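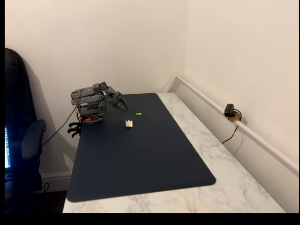
Desk arm on its orange base mount, clamped at the left edge of the desk.

Koskela RT-2 serial I/O board: review
Raimo Hirvonen, Jan 27, 2023

The Koskela RT-2 is a USB-connected data acquisition board with eight analogue inputs, two analogue outputs and a block library for the usual model-based design packages. I bought mine at retail from Korkwood to replace a parallel-port card that no longer had a computer to live in. The work is closed-loop control of a small DC motor with a quadrature encoder.

Installation. The driver installed without trouble on a desktop. On a laptop it failed until the vendor's older runtime was removed by hand. The manual does not mention this. The library blocks appear under their own heading and are named sensibly, apart from the encoder block, which is filed under Digital Misc.

Timing. I toggled an output on every sample and logged the edges with a Zikard counter. At a 400 Hz loop rate there were no missed ticks in a one-hour run, and the worst jitter was 60 microseconds. At 700 Hz the board still kept up on the desktop, but the laptop dropped samples whenever the wireless adapter was enabled. With the adapter disabled the drops stopped. Anyone planning to run above 400 Hz should test on the exact machine they intend to use.

Packet handling. The receive buffer is first in, first out, and the default depth is far too large for control work. If the model starts late, it reads stale values and never catches up. Set the depth to one and tick "discard on start". With the default settings my position loop had a constant lag that I spent an evening blaming on the filter.

Analogue side. Noise on the inputs was two counts peak to peak with the terminals shorted. Channel 3 was noticeably worse than its neighbours until I moved the ground lead to the centre terminal. The screw terminals are decent. The plastic enclosure flexes when the USB plug is inserted and I would have preferred aluminium.

Support. I wrote about the runtime conflict and received a useful answer from Verna Esposito two days later, with a registry fix. Firmware 1.4, released in June, corrected the encoder rollover fault but reset my saved calibration, so write the coefficients down first.

Pros: stable timing at moderate rates, low input noise, readable example models.
Cons: default buffer depth, thin manual, enclosure.

Rating: 4 out of 5. I would buy it again for loops at or below the lower rate tested. I have not tried the Linux driver.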